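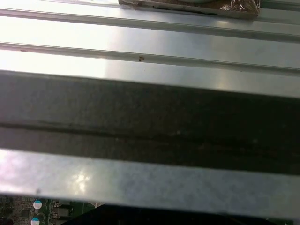

Katevside College runs evening and weekend courses in history, literature and languages for adults who live or work near Rivas. We teach in small groups, and most of our students have been out of formal education for a long time. Subjects change each year, but there is always a course in local history, one in the novel and one in reading old handwriting. Students on the local history course learn to look closely at ordinary surfaces as well as documents: the raised ribs pressed into a sheet of metal, the smudges on it, a small dark mark that may be a stamp or may only be a speck of dirt. They write down what they see before they say what they think it is, and the same habit is used later with letters and parish books.

3 min read

How we began

The college started as a reading group led by Parvathi Shetty, who taught English at a secondary school and wanted somewhere to discuss longer books with other adults. The group met in a room above the Rivas library. When it grew too large for one table it was split in two, and a history class was added the following August. We became a college with our own premises later, and took the name of the street we moved to.

Last year 267 students enrolled. Some took a single short course and others are working through our two-year certificate, which is made up of 8 units and a long essay. The certificate is our own award. It does not count towards a degree, although several students have gone on to apply for one elsewhere.

Teaching

Classes last 90 minutes and have a short break. Tutors send out the reading a week in advance and keep it to a length that someone with a full-time job can manage. There are no exams. Written work is marked with comments and can be handed in again once.

Parvathi Shetty is still with us as head of literature. Alaric Ambrose teaches local history and old handwriting, and looks after the college's small collection of maps and letters. Waraporn Sombatkul runs the language courses, which at present are Thai, Spanish and beginners' Latin. Tharindu Sarkar teaches the history of trade in the Indian Ocean and supervises the certificate essays. Bello Ogundipe is the college secretary and the person to contact about fees, access and changes of class.

Public lectures

We hold seven public lectures a year, which are free and do not need to be booked. Speakers are asked to leave time for questions. Notes from past lectures are kept in the reading room and can be copied on request.

Fees and help with costs

Fees are set by the term and can be paid in instalments. Students on a low income pay half. Books for the literature courses can be borrowed from the college for the length of the course, and should be returned by the last class.

Visiting us

The office is open in the afternoon during term. New students are welcome to sit in on one class before they enrol, provided the tutor has been told.

Page last updated June 14, 2019

12 shares
0 comments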